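**Progress report to the Kubiak fund, Apr 14, 2026**

Lirnomberg parts reuse project, second stage

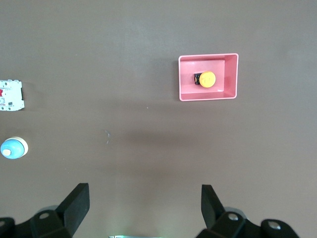
Sorting of the donated electrical parts began in March and is still under way. Push buttons are being put into trays by color and breakers are kept apart from them. Most of the stock came from the Dorkumon plant when its old control panels were taken out. We received around 3,000 pieces, more than the grant application allowed for.

Work done so far:

- 7 crates opened and their contents sorted
- 60 trays bought and labeled
- part list shared with the Irent training shop, which will take the first delivery

The breakers are slower than planned. Each one has to be checked against its printed rating before it is listed, and some of the markings are worn. Buttons go faster, but many came in without their contact blocks and we have not decided whether to list those or scrap them.

Spending is within budget except for shelving, where the quote was higher than expected. We ask to move money from the transport line to cover it. The next 30 trays will be ordered once that is approved.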